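Club de Robótica Trotport: galería de la temporada

Inicio | El club | Galería | Inscripciones | Contacto

¡Por fin subimos las fotos! Llevábamos desde agosto prometiéndolas en el grupo de familias y entre unas cosas y otras (el montaje, los exámenes, la mudanza al aula grande) se nos fue pasando el tiempo. Esta página reúne notas del grupo de manipulación, el que se prepara para la prueba de recogida del torneo Onutora, y la iremos ampliando conforme el resto de los equipos nos mande lo suyo.

Para quien no conozca la prueba: el brazo tiene que sacar objetos sueltos de un cajón y pasarlos al cajón de al lado, sin que nadie lo toque. Cada ronda dura 10 minutos y la puntuación máxima es de 100 puntos. Los objetos los elige cada equipo de una lista larguísima, y ahí empieza la diversión, porque lo que a una persona le parece facilísimo a una pinza le puede parecer imposible.

Quiénes somos

En el grupo de este año están Rekha Hegde (planificación de trayectorias y gritos de ánimo), Chin-lung Chiang (visión), Gangadharan Naidu (todo lo que lleve tornillos) y Subbarao Panicker, que entró a mitad de curso y en dos semanas ya había reescrito medio programa de calibración. Octavio Llanos coordina las tardes de taller y es quien apaga la luz cuando ya no queda más remedio.

Cómo trabajamos

Empezamos a las cinco con una ronda corta: qué falló el último día, qué probamos hoy. Después se reparten las tareas y cada uno a lo suyo hasta las siete y media. Los registros de cada intento van a la carpeta Wynne, con el nombre del objeto y una nota de quien estaba al mando. Al cierre de esta página llevamos 750 intentos anotados, ¡y Rekha los ha leído todos!

El programa que decide dónde agarrar lo llamamos Zollix. La primera versión buscaba el centro de cada objeto y bajaba recto, y para una caja iba de maravilla. Con los cuencos, un desastre: cerraba los dedos en el aire, justo encima del hueco. La segunda versión busca bordes, y ahí cambió todo. Todavía se pone nerviosa cuando dos cosas se tocan, pero ya no se queda parada pensando.

La calibración merece su propio párrafo. Si alguien mueve el cajón un dedo, las coordenadas dejan de valer y toca repetirla entera. Gangadharan se empeñó en sujetarlo todo con abrazaderas y tenía razón (se lo hemos reconocido por escrito, está en el tablón).

En el taller

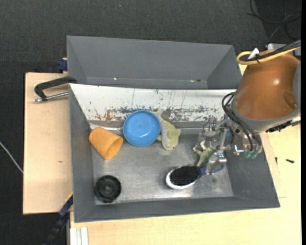

Elegir los objetos nos llevó más discusiones que el código. Queríamos mezclar cosas duras y blandas, redondas y con salientes, para que Zollix no se acostumbrara a una sola forma. El cuenco azul con el peluche pegado al borde es el tipo de pareja que nos quita el sueño, y el vaso naranja tumbado obliga a pensar el agarre de otra manera que si estuviera de pie. El cepillo de cerdas negras es el favorito de Subbarao: ¿mango o cabeza? Se admiten apuestas.

Lo que viene

Nos queda afinar la velocidad. El mejor tiempo del grupo para un cajón completo es de 109 segundos, y Chin-lung está convencido de que se puede bajar mucho si la cámara analiza el siguiente objeto mientras el brazo todavía está soltando el anterior. También queremos probar objetos transparentes, que de momento nos dan bastante respeto.

Si te apetece venir una tarde, escríbenos desde la página de contacto. No hace falta saber programar, con ganas de probar cosas y repetirlas muchas veces tienes de sobra. ¡Y trae objetos raros! Los de casa son los mejores, siempre que quepan en el cajón y no se rompan al caer.

Próximamente: fotos del equipo de siguelíneas y del grupo infantil.

Volver a la galería general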